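Switching from a diamond to a round racket after a calf strain?

Posted in Padel & Racket Sports - Gear and Training

wallball_wulla

Hi all! I play padel two or three evenings a week at a club called Wulla, mostly doubles on the left side, and I'm a solid intermediate (I win as many as I lose, let's put it that way). I strained my calf in the spring and had a long stretch of doing nothing, and now I'm back on court and everything feels late. My smash used to be my best shot and now I'm hitting it off the frame.

I've been using an Akel diamond-shaped racket, pretty head-heavy, and my partner thinks I should go to something round until I get my timing back. The shop at the club has an Overo round one on sale, and they'd let me try it for a week for 12 dollars, which comes off the price if I buy.

So what I want to know is, would a round racket really help, or am I just rusty and looking for an excuse to shop? And should I stay over on the left or swap sides for a while? We have a league match on Monday and I'd love to not embarrass myself.

3 replies - 937 views

swati_on_court

Take the demo! Twelve bucks for a week is nothing, and you'll know after two sessions.

I went through this after an ankle thing. What I noticed is that when you can't push off properly you get to the ball late, and then a head-heavy racket makes you even later. The round one let me block and lob without thinking so hard, and my volleys came back first. The smash did lose some pop, I won't lie to you, but I was missing so many of them before that I was happy to just put the ball deep and stay at the net.

Couple of things I'd do in your shoes:

Don't change the grip at the same time. I put two overgrips on the new racket and had no idea if it was the racket or the grip that felt weird. Took me a good while to sort out.

Play the first session as a practice hit with no score. Lobs, volleys off the glass, a basket of bandejas. If you go straight into a match you'll just blame the racket for every lost point (I did).
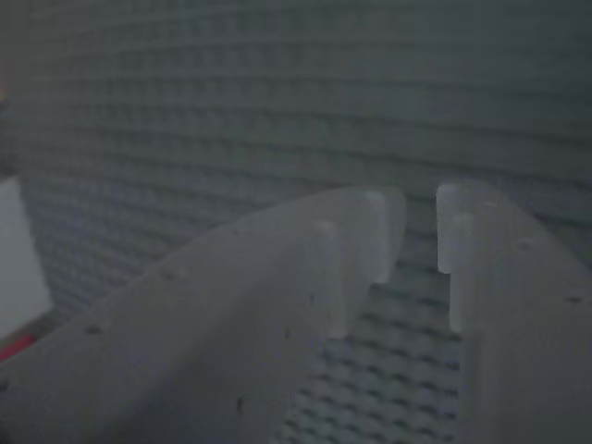

Swap sides for a few weeks. The right side is calmer, you get fewer overheads and less of that big backward run that kills a calf. My partner and I switched and we ended up winning more, because she'd been dying to play left the whole time and was too polite to say so!

For Monday I'd stick with your old racket though. A league match is a bad time to meet a new one.

glassback620

just rusty. play more

netcord_nan

Going to disagree a little with the reply up top. I don't think shape is the whole story, and I'd look at weight and balance before anything else. I've owned round rackets that felt like a brick and a diamond that was really easy to swing. Two rackets of the same model can feel different too, so if you like the demo, ask if you can buy that exact one.

I'd also be careful about the calf. I came back too fast once and bought myself another month on the couch. What my physical therapist had me do was plain heel raises, first on both legs and then on one, and I wasn't allowed to play a match until the bad side could keep up with the good side. Yours may tell you something different, so ask. Warming up matters more than it used to as well. I do a slow jog around the outside of the court, some side steps, and then mini-padel from the service line before anyone is allowed to lob me.

On the timing, try this before you spend money: have someone feed you lobs and catch them in your off hand, above your head, no swing at all. It feels silly, but it gets your feet moving and your shoulder turned early. After a few rounds of that, hit bandejas at maybe half power. I found I'd been standing under the ball and waiting for it.

Agree completely on the right side for now. And on keeping the Akel for Monday.

wallball_wulla

Thanks everyone! I did the catching thing last night and dropped most of them, so I guess the racket is off the hook for now - booked the Overo demo for the week after the match anyway. My partner says she's fine with taking the left. She said it very quickly.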